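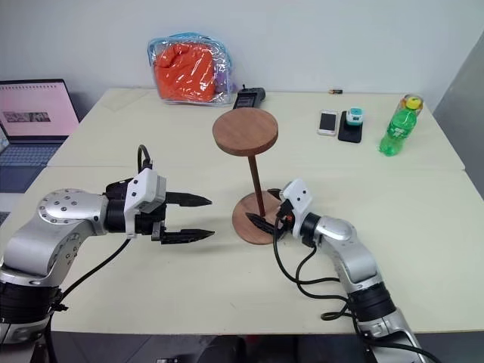 Gatcombe sells its two-arm bench robot as something a small workshop could put to work in a week, so when the company opened its Dirkdale site for a public afternoon in January I drove over to see what a week's work might look like. I write reviews of shop equipment, mostly saws and dust collectors, and I have a low tolerance for machinery that only performs when its owners are in the room. The setup was plainer than the brochure. Two white tables pushed end to end, an arm reaching in from each side, and between them a small wooden stand with a round top, a thin pole and a round base. That stand was the job. The right gripper went for the base, down beside the pole, while the left one waited with its fingers open, and for much of the next two hours I watched versions of that same move.

The stand is a better test than it looks, and I'll give Gatcombe credit for choosing it. A round disc gives two tapering fingers very little to line up with, and a top-heavy shape will tell on you if you bump it. I've knocked over enough lamp bases on my own bench to respect the problem. The first attempt I watched went well. The second nudged the stand a little before the fingers settled, and the operator stopped it and started over without comment. The third was fine again.

What I wanted was a number, and I had to ask for it twice. The answer was that the machine had completed 67 runs of the task that morning before the doors opened. I asked how many it had started. That figure wasn't on hand, and it still wasn't on hand when I left. A count of successes with no count of attempts is a sales figure, and I'd treat it as one.

Speed is the other thing the brochure is shy about. The arms move gently, which I liked, and slowly, which I'd like less if I were paying for it. A full cycle of reaching in, gripping, moving the stand and letting go took about 9 seconds when it went right. I can move a wooden stand in one. Gatcombe's answer is that the robot can do it all night, and that's fair, but I've never had a stand-moving problem at three in the morning. The case has to rest on jobs that are dull, frequent and done with the same few parts, and those jobs were not on show.

The hardware itself is the best part of the package. The arms are brushed silver with black ribbed bands, and the joints moved without any grinding or chatter that I could hear from a few feet away. The grippers have white housings and black fingers that taper to a textured tip. Close up they look like something you could replace yourself, and I was told a spare pair comes in the box. Good. Fingers are what will wear out first, and any maker who pretends otherwise should be avoided.

I was less happy with the cables. On the right arm there's a bundle of them hanging down and looping across the tabletop, and the left has a loop standing up above the wrist. In my shop that loop would be hooked on something by lunchtime. I asked if there was a tidier arrangement for customers and heard that a sleeve kit is "planned." I'm reviewing the one I saw.

Then there's setup. The brochure promises a new task can be taught by "anyone who can use a phone." At the open day, teaching was done by Gatcombe staff, and when a visitor asked to try it he was told there wasn't time between sessions. I had the whole afternoon free and so, it seemed, did most of the room. If it's as easy as they claim, the strongest thing they could have done was hand over the controls and stand back. I'd have forgiven a lot of fumbling.

I also asked to see it pick up something other than the stand. I suggested a soda bottle, since there was one on the back of the table, and was told the current program was tuned for the stand only. That was a straight answer and I appreciated it. It also undercuts the word "flexible," which appears 5 times in the leaflet I took home.

For comparison, I've spent time with the Ruddock single-arm unit, which costs less and does less. It has one arm, a clumsier gripper, and a manual that reads as if it was written by somebody who had used the thing. You can't have it hold a part and work on it at once, and that's the real argument for two arms. I didn't see Gatcombe make that argument, though. In every run I watched, one arm worked and the other mostly stood by. I'd have liked to see a lid taken off a jar, or a bolt of cloth folded.

Gatcombe wouldn't quote a purchase price on the day. There's a rental plan at 3000 a month, support included, with a minimum term they said was "under discussion." For that money I'd want to bring my own parts and my own table, and be left alone with it for a morning.

The next open afternoon is at the Grilasberg showroom in March, where they say a second task will be running. I've asked for the attempt count in advance. If it comes, I'll add it to this page.

Build: good. Gripper: very good. Cables: poor. Speed: slow. Ease of teaching: not shown.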